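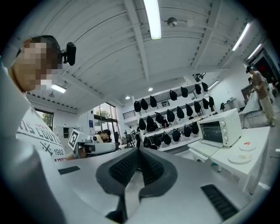 **What's in this repo?**

My sourdough notes, cleaned up enough that another person can use them. There are 154 bakes in one CSV file, plus the recipes they came from and a little script that draws the charts.

## Plolley bread log

I started writing down my bakes in January because I kept making one great loaf and then four sad ones, and I had no idea what I'd changed. The log began on the back of an envelope, moved to a spreadsheet, and now it lives here so I stop losing it. Plolley is the name of my starter (the rye one). The white flour starter is called Amum and she's a lot fussier.

### Files

- `bakes.csv` - one row per loaf
- `feeds.csv` - starter feedings, 362 rows, some of them pretty thin
- `recipes/` - plain text, one file per recipe
- `plot.py` - makes the charts, needs pandas and matplotlib
- `old/` - the spreadsheet I used before. Please don't use it, the dates are a mess

### Columns in bakes.csv

| column | what it means |
|---|---|
| `date` | day it came out of the oven |
| `starter` | `plolley` or `amum` |
| `flour` | short name, see below |
| `hydration` | water as a percent of flour weight |
| `bulk_hours` | from mixing to shaping |
| `room_f` | kitchen temperature when I mixed |
| `fridge_hours` | 0 if it went straight in the oven |
| `rise` | my score, 1 to 5 |
| `taste` | also my score, also 1 to 5 |
| `notes` | whatever I felt like typing |

Flour names: `grul` is the bread flour from the Grulthorpe mill, `nurmi` is Nurmi dark rye, and `mix` means I was finishing off bags. If you see `mix?` I forgot to write it down and guessed later.

### Things to know before you use it

The scores are mine and I like a sour, chewy loaf with a really dark crust. If you like soft sandwich bread you'd probably flip half of them! I also got pickier as I went along, so a 4 from the early rows might be a 3 by the end.

`room_f` comes from a cheap thermometer that used to sit right next to the stove. I moved it to the windowsill after row 36, and the readings before that run warm. I left them alone instead of trying to fix them. Filter them out if temperature is what you care about.

There are 14 rows with no `rise` score. Most of those are pan loaves, where the score didn't make much sense to me, and a couple I just forgot (sorry). They're blank in the file, not zero.

Fridge time is rounded to the nearest hour. Bulk time is rounded to the half hour, except when I fell asleep, and then it's whatever the clock said when I woke up. Those say `overslept` in the notes. Some of them scored really well, which is annoying.

### Running the charts

```
pip install pandas matplotlib
python plot.py bakes.csv
```

You'll get a folder called `charts` with the pictures in it. If it complains about dates, you've opened the CSV in a spreadsheet program and saved it again. Grab a fresh copy.

### Can I add my own bakes?

Sure, but put them in a separate file with the same columns. I'd like to keep mine as one kitchen, one oven. Open a pull request and I'll make a `guests/` folder when there's something to put in it.

### License

CC BY 4.0 for the data and recipes, MIT for the script.

### Changes

- 23rd May: added `fridge_hours`, fixed a bunch of typos in `flour`
- before that: no change list, I was just baking

### To do

- weigh loaves after baking
- split `notes` into something searchable
- the bagel recipe, which is still on a sticky note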